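Hikport Community Help > Home and Household > Sorting and Storing

Best way to store watches and bead bracelets together? Running out of drawer

Posted by gullwing_tess
Views: 2,106

Hi all, quick one hopefully. Moving into a smaller bedroom at the end of June and losing my dressing table, so all my bits have got to go in one shallow drawer or something that sits on a shelf. At the moment it's all in a fruit bowl. Don't laugh.

What I've got: a couple of everyday watches, some bracelets (mostly beads on elastic, one on wire I think), rings, a few charms and brooches that don't go with anything, and earrings but those already have their own tin so ignore those.

Problems so far:

Everything tangles. Elastic bracelets catch on watch buckles, then I pull, and last month one went ping all over the landing. Still finding beads in the carpet.

One watch has got scratches on the glass and I'm fairly sure it's from being in with the rings.

I can't see what I've got so I wear the same thing every day.

Looked at the Mestitz stacking trays in town but they're dear for what they are, and the slots looked tiny, a chunky watch wouldn't sit flat. Has anyone got those? Or is there a cheaper way. Don't want anything that hangs on the wall, we're renting and the walls are basically chalk.

Also do I need to keep the watches away from the beads altogether, or is it just the rings that do the damage? Ta.

Reply from Marrowfat
Marked helpful by 5 people

Just get a jewellery box? They do them in Egilsson for not much. Mine has a mirror in.

Or egg boxes. My nan used egg boxes.

Reply from gullwing_tess

Thanks, but had a box with a mirror before and it was all lid and no room. Egg boxes not daft for rings tho.

Reply from Irincombe_Attic
Marked helpful by 14 people

Did this exact job on Tuesday so will type it out while I remember. Bit rushed, tea's on.

First thing, don't buy anything yet. You don't know what size you need until it's all out where you can look at it. People buy the tray first and then the stuff doesn't fit the tray and it all ends up back in the bowl. Ask me how I know.

So. Tip it all out on the bed. Bed, not the table. Beads roll and rings bounce, and a bedspread stops both. If yours is very busy patterned put a plain pillowcase down, small rings vanish on a pattern. Door shut if you've got a cat.

Then find the lid of a big gift box or a shoe box, deepish sides. Watches go in the lid and nowhere else. Everything else stays out on the cover in a row. Sounds fussy, takes ten seconds, and it means the watches are out of the way of anything hard while you're pushing the rest about.

Sort by what it's made of and how it's strung, not by colour. Colour looks lovely for a day. What matters is what rubs on what:

Watches, own space, face up or on their side, strap done up or folded behind. Not stacked on each other.

Elastic bead bracelets, flat, in a circle, never hung on a hook. Hanging stretches the elastic and that's when they go ping. Yours probably was going already.

Wood beads away from anything you've had perfume or hand cream on. They soak it up and go patchy.

Glass or stone beads will mark each other a bit but mostly it's the metal beads and charms in between that do it. Lay them so the charm isn't sitting on someone elses beads.

Rings, one per hole. Egg box genuinely fine, or the little paper sweet cases out of a chocolate box. Rings with stones in are the ones that scratch watch glass, plain bands not so much, but keep both away.

Loose charms and ornaments, I put one in the middle of a coiled bracelet. Fills the gap and you can see it.

My lot part way through:

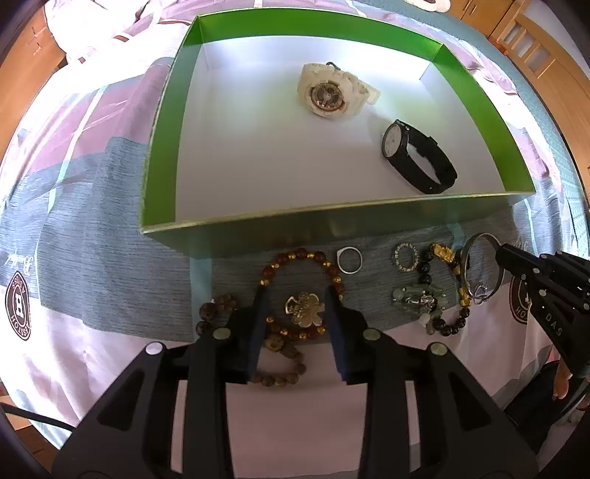
Watches in the green box lid, bracelets and rings out in front.

Once it's in groups, measure the groups. Literally ruler across the bracelet while it's lying flat, then the watch at it's fattest bit. That's the size of your compartments. I'd allow a finger width all round or you'll never get your fingers in to pick anything up.

Then either the shop tray, or do what I did and make dividers. Cereal box card, cut in strips the height of the drawer minus a bit, slot them together like they do inside a wine box. Line the bottom with felt or an old flannel. Cost me nothing except the felt. Card goes soft after a year or two and you just cut more.

On the Mestitz trays, I've had one. You're right about the small slots, they're made for rings and earrings. The bigger one with 5 sections is better, a fat sports type watch will go in if you lay the strap out behind it and don't try to stand it up. Slim watches you can do up and stand on their side. But yes, dear.

To your last bit, watches and beads can share a drawer, just not a compartment. It's the sliding about when you open and shut it that does the damage. So shut it gently and stick something grippy under the liner.

One more. Check the elastics while they're out. Tug each one a tiny bit. If you can see thread between the beads when it's lying there doing nothing, it's on its way out, restring it before the move and not after. Put it in a sandwich bag meanwhile so if it goes you've still got all the beads.

Reply from gullwing_tess

This is brilliant thank you. Two things, how deep should the drawer be, mine's pretty shallow, and what elastic do you use for restringing? The one that pinged I've got most of the beads in a mug.

Reply from Irincombe_Attic

Shallow is good. Tallest thing will be a fastened watch on it's side, or any bracelet that won't lie down, some of the stiffer ones want to stand up on edge. If those fit with the drawer shut you're fine. Lay the sports one flat and you gain a bit.

Elastic, the clear stretchy stuff from the haberdashery, the thicker of the two if it'll go through the beads. Pull it hard a few times BEFORE you thread it or the bracelet goes slack in a week. Surgeons knot, dab of glue, hide the knot inside the biggest bead. If you're short of a few beads put little metal ones between the big ones to make up the length, looks like you meant it.

Reply from pebble_dash_

Mostly agree with above but would add, don't put the drawer liner in if the bedroom's damp. Felt holds it. We had a back bedroom in Hikport that was awful for it and anything silver went black in a month, plus a leather strap went furry. Use the plastic mesh stuff for lining cupboards, air gets under.

And those little packets of silica that come in shoe boxes, chuck a couple in. Free.

Silver in a zip bag with the air squeezed out if you're not wearing it much. Not the elastic ones, they'll do better with a bit of air.

Not sure on the perfume thing with wood beads, I've worn mine with everything and they just look darker. Could be the wood.

Re moving day itself, take it with you in the car. Leave the drawer dividers in place, lay a tea towel over the top folded to fill the space, then cling film round the whole drawer. Nothing moves. Did ours like that and it came out the other end exactly how it went in. Watches I wore one and put the other in a sock.

Reply from Marrowfat

Sock is good. Also bubble wrap

Reply from gullwing_tess

Update, did the bed thing last night. Found a ring I'd given up on, it was stuck inside a glove at the bottom of the bowl. Also two of my elastics had thread showing so they're bagged up. Cereal box dividers half cut, ran out of cereal box. Is cracker box card thick enough or does it flop?

Reply from Irincombe_Attic

Bit floppy. Double it over and glue, grain going the same way. Or wait till you've eaten more cereal.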